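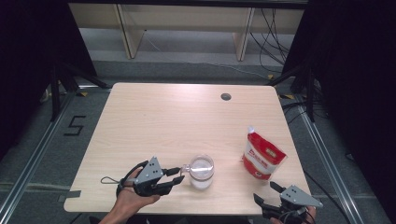

Visit to the Plakholm dairy, July

We left the car park at Nalley just before nine and took the minibus up the valley. The last 2 miles are single track, and we had to reverse twice for milk tankers. Ailsa MacBrayne met us at the gate and handed out overshoes and hairnets.

The dairy takes milk from 12 farms, most of them on the north side of the hill. Ailsa started us at the intake bay, where each load is tested before it is pumped into the silos. From there we went along a raised walkway over the pasteurising room. It was too noisy to hear much, so she saved her explanations for the corridor.

The cheese store was the part most of us had come for. It holds 600 wheels on spruce shelves, turned by hand every week. The oldest were made last autumn and smelt strongly of cellar. Khadija El Khatib runs the store and let us try a hard cheese called Jultus at four months and again at nine. I preferred the younger one. The older was saltier and crumbled when cut.

Questions went on until half past twelve. Several people asked about whey, which goes to a pig farm at Hajdu.

The shop takes cards. There is no café, so bring lunch. Tours run in summer only and need to be booked through the dairy office. The stairs to the walkway are steep and there is no lift.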